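The simulator line in the budget

May 27, 2026

I have been asked to sign off a spending plan for a sorting cell at Skorelis, and I have now read it more times than I've read some novels. It has four sections. Three of them are about things you can drop on your foot. The fourth is a software subscription, and it costs more than the gripper.

The case for it goes like this. Before we buy the arm, we rent seats in a simulator from a firm called Domis, build our bench in it, and let the thing practise picking blocks until it gets good. Then we order the hardware knowing what we need. Rūta Jaunzems wrote that part of the plan and she writes well, so I read it twice before I noticed it never says what "good" is.

I don't object to simulation. I used it for years on conveyor layouts and it saved me from at least one very stupid corner. What I object to is paying for it as if it were a test rig, when what comes back is mostly pictures and a success rate worked out by the same people who sell the seats.

I asked for some of the output and got a folder of renders from the block task. A cyan block right up close, a bit of magenta showing behind it, a purple cube, a yellow slab under the lot and a lime green one off to the side. All very clean. Our real parts are grey, slightly oily castings that arrive in a grey tray.
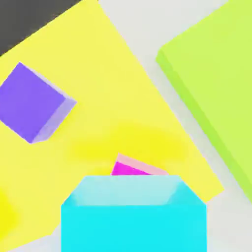

What I'd want before paying

I sent a list back to Rūta. She has answered half of it, which is better than I usually manage with suppliers.

First, our parts. If Domis want the money they can load our castings in, with the scuffs, and show me those. Flat colours with no texture on them tell me very little about how a camera will cope with a dull lump of metal lying on its own twin.

Second, the seats. The plan says 4. We have two people who would ever open the program, and one of them is me, under protest. Cut it to 2 and see if anyone complains.

Third, the end date. The subscription runs on until somebody cancels it. I want it to stop in August unless someone writes down what we learned. I've watched a licence renew itself for years because the person who knew the password had moved to another site.

Fourth, the bench. Etum quoted for a plain steel one, and Rätsep quoted for nearly the same bench with levelling feet and a cable tray. The Rätsep one takes 110 kg and the Etum one 119, and the arm weighs nowhere near either. Buy whichever comes sooner. I mention it only because we spent a whole meeting on the bench and skipped over the software in the time it took to pour the coffee.

Where it stands

Rūta's reply on the castings was fair. She says the coloured blocks are a standard first exercise and that our own parts come later, once the camera position is settled. Fine, but "later" has no price next to it in the plan, and somebody has to model those castings. If that somebody is us, it's weeks of work and it belongs in the budget. If it's Domis, I'd like the quote.

My own preference is still to borrow an arm, put a tray of real parts in front of it and watch it fail for a fortnight. It's slow and a bit embarrassing when visitors come round - but you find out about the oil on the first morning.

I've signed for the bench and the lighting. The simulator line is marked as held, with my initials beside it, and the quote for the modelling has been asked for.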